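Sorting and Folding the Winter Knits

We have reached the part of February when every hat, scarf and sweater in the house has been worn at least once too often, and the basket by our back door in Berkport has turned into one big woolly lump. I used to tip the whole thing into a drawer in April and hope for the best. Then I spent one very long November evening picking little bobbles off everything I owned, and I have been doing it properly ever since (well, nearly every year!).

Start by clearing the biggest table you have and wiping it down, then giving it time to dry completely. Knits pick up crumbs and grease like you wouldn't believe, and a kitchen table that looks clean can still have a smear of butter on it from breakfast. A pale surface is a real help with dark wool, as you can see lint, loose threads and the beginnings of a hole much more easily. If your table is dark, lay an old white pillowcase over it and work on that.

Take one thing at a time out of the basket. I know it's tempting to spread everything out at once, but then you end up shuffling piles around and forgetting which ones you have checked, and before long the gray socks are in with the good sweaters.
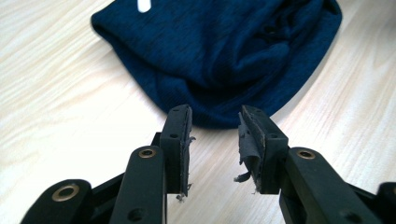
Navy knit, still crumpled and waiting to be smoothed out.

Open up each piece and smooth it with the flat of your hand, working from the middle toward the edges. Don't tug at it. Rolled edges will usually settle down with a bit of patting, and if they don't, lay a slightly damp dishcloth over them for a few minutes and then try again. Heathered yarns, the ones with the lighter and darker flecks in them, are terribly good at hiding lint, so tilt the fabric toward a window and look across it from the side.

While it's lying flat, find the label and read it before you decide how to wash it. I have lost two perfectly nice hats by assuming they were acrylic. If the label has faded past reading, treat the thing as wool: cool water, a small squirt of gentle soap, no wringing, and then roll it up in a towel and press down on it with your forearms. Dry it flat, well away from the radiator.

For pilling, a fabric comb does a lovely job on smooth knits, and a plain disposable razor will do in a pinch if you go very lightly and keep the cloth taut with your other hand. My neighbor Quentin Renaud swears by a dry kitchen sponge, the scratchy side, and I have to admit it worked nicely on his old fishing sweater, though I wouldn't try it on anything soft.

Now for the folding. Beanies go in half once, side to side, with the cuff left down so it doesn't stretch. Sweaters get laid face down, sleeves crossed over the back, then folded up from the hem in thirds. Scarves I roll loosely, fringe on the inside. Heavy things go at the bottom of the box and hats on top, and I stop at 7 sweaters to a box, having found that an eighth squashes the lot.

Everything should be clean and bone dry before the lid goes on, as moths are much fonder of a worn collar than a fresh one. I tuck in a cedar block and give it a quick rub with sandpaper each year to bring the smell back. Lavender bags are nice too, and I like how the hats smell in the fall.

Keep one hat and one pair of gloves out by the door until May. It snowed here the day after I packed up last spring, and I had to walk the dog with a tea towel tied around my head.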